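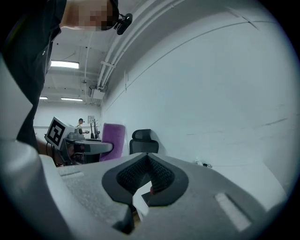

The Notard reading course has now run through its first unit at Rukthorpe, and the Saarinen Fund asked for a plain account of whether adults there are reading more Scripture than they were before. My short answer is that I don't know yet, and I would be wary of anyone who says they do. We have hold of these readers the way the gray gripper has hold of that small white piece with the dark edge: wedged into the groove, partly tucked in, and I wouldn't care to bet on it under a hard pull. The application we sent you promised "lasting habits of prayerful reading." I signed it. I would word it differently today.

## What was done

The first unit covers Ruth and Jonah. Each evening pairs a chapter with a few pages of fiction, then an open talk, then a short prayer. Lempi Toivonen wrote the session notes and I edited them. Evenings were planned at 90 minutes and mostly went over, which some people have taken as proof of enthusiasm. It may be. It may also be that I am bad at closing a discussion, and the notes for Jonah 4 were too long by half.

40 people signed up in October and 22 were still coming at the last session. I've seen courses of this kind reported by their sign-up figure alone, so I'm giving you both. We didn't phone those who dropped out. We should have, and I can't tell you whether they were bored, busy, or put off by the fiction.

## The printed booklet

Goris printed the participant booklet and the work is good. The type is large enough for older eyes and the margins have room for notes. The map of Nineveh is wrong in the first run, which was our error, and a correction slip went out.

What I question is whether the booklet does what we said it would. The idea was that people would read at home between sessions and write in the margins. I asked to look at a handful at the end of the unit, with the owners' permission. Ruth 1 was marked up in every one of them. After that the pages got very clean.
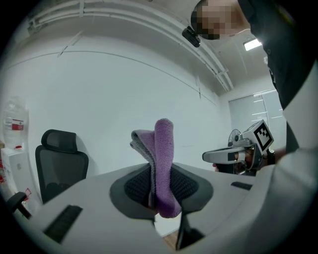 Clean margins don't prove unread chapters, of course. Plenty of serious readers never touch a pen, and Vilho Kettunen told me he thinks it's bad manners to write beside Scripture at all. But the final report is supposed to use those margins as evidence, and I'd like us to agree now that they are weak evidence in both directions.

## The fiction

This was the part I argued against two years ago, and I should say where I stand. Pairing Bible chapters with short stories seemed to me a way of making the Bible the dull half of the evening. In practice the Ruth pairing worked well. The story was about a widow moving in with her husband's family, it was short, and it sent people back to the chapter with questions I hadn't heard before. One woman asked why Orpah gets no blame in the text, and that took up most of the night.

The Jonah pairing did not work. The story had a storm and a reluctant sailor in it and people spent their time spotting the matches. Once they had found them they were finished. I would drop it. Lempi would keep it and change the discussion prompts, and she has already drafted new ones.
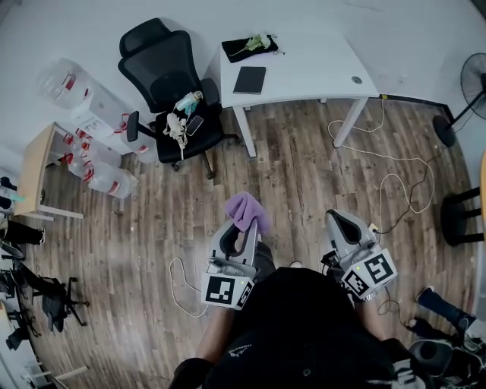
Tyyne Kiiskinen wrote to me after reading a draft of this report and thinks I am being unfair to the whole course. Her letter says that I keep asking whether people changed when I ought to ask whether they came back, "and they came back, Dezső, in bad weather, to talk about a minor prophet." She also says that spotting the matches is how most people start to read anything, and that I did the same with Jonah when I was young and have forgotten it. She would like the Fund to hear that the evening on Ruth 1 was the first time she had spoken aloud in a church group.

I take the last point seriously and I'm glad to pass it on. On the first I still think coming back is a low bar for a grant of this size. The coffee is good and the parlor is warm.

## Next unit

The second unit is Tobit, with one story instead of a story every week. Kauko Väisänen will lead it so that the results don't depend on my habits, good or bad. Three changes are settled:

- anyone who misses 2 sessions in a row gets a phone call
- the booklet has a single reading for each week, with nothing marked "optional"
- the closing questionnaire no longer asks people to rate their spiritual growth from one to five

I'd ask the Fund to drop that last question from its own form too. Everyone gave themselves a four.

Spending is within the approved budget, apart from the correction slip, which I have paid for myself. Tobit booklets go to Goris once Lempi and I settle what to say about the dog.

Dezső Csonka
January 8, 2018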